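Billgate Toy Library
Minutes of the general meeting, October

Present: Keerthana Rodrigues (chair), Adoración Garrido, Hạnh Phí, Loan Ngô
Apologies: Nhi Phan
Meeting opened 7.10 pm.

1. Previous minutes
Accepted with one correction: the shelf brackets were bought by Loan, not Hạnh. Moved Adoración, seconded Loan.

2. Play food and shop sets
Hạnh reported on the sort of the pretend food tubs. The wooden fruit is in good order. Two of the tin saucepans have sharp rims and have been withdrawn. The plush groceries are to be kept apart from the hard pieces from now on, as they come back grubby when the two are packed together.

There was discussion of whether plush pieces should be lent singly or as a set. Loan prefers sets, as single pieces go missing. Keerthana noted that families with babies often ask for one soft toy only. Agreed to catalogue the larger plush pieces singly and keep the small ones in the shop set.
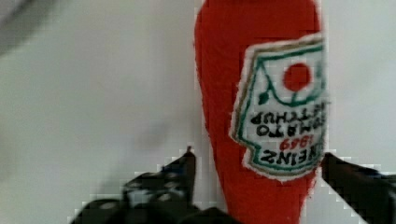 Item 2: plush ketchup bottle, Heinz label patch.

The edge of the label patch has a frayed look. Adoración will check the stitching by hand before the bottle gets a catalogue number. If the patch is loose she will resew it in white cotton. Hạnh asked that plush pieces with sewn labels go in a mesh bag when washed, on the cool cycle, and be dried flat. Agreed.

Catalogue number 255 is reserved for the ketchup bottle. Number 77 (felt sandwich) is still out on loan and overdue. Loan to ring the family.

3. Storage
Quotes received from Brovside and Nullosier for lidded tubs. Brovside is dearer but its lids fit the tubs we already have. Resolved to buy 6 from Brovside, colour to be whatever is in stock. The old cardboard boxes can go out with the recycling.

4. Money
The hall has asked for $100 towards the new heater. Approved. Keerthana to pay.

5. Other business
The pram ramp at the side door is slippery. Hạnh will ask the council about grip tape.
Nhi sent a note asking for larger print on the borrowing cards. Left to next meeting so she can bring a sample.

Actions
Adoración: check label stitching, mend if needed
Loan: ring about number 77, order tubs
Hạnh: washing note for the laundry cupboard, ramp
Keerthana: heater payment

Meeting closed 8.25 pm. Next meeting same time, in the small room. Loan to bring milk.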